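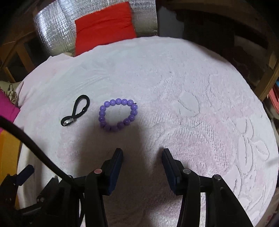

Moltotau handheld gripper: OK for small stuff on plush?

Thinking about the Moltotau kit for collecting pickup demos at home. Can it grab a beaded bracelet or a hair tie off a fluffy blanket, or do the fingers just snag the pile?

Clomolton
I've had mine 5 months and love it! Beads are fine if you come straight down (go slow). Hair ties took me around 13 tries, ugh. Check the finger screws first, mine came loose.

Pornirum
depends on the blanket

Adeyemi
Get the spare pads too, they ship in 6 days.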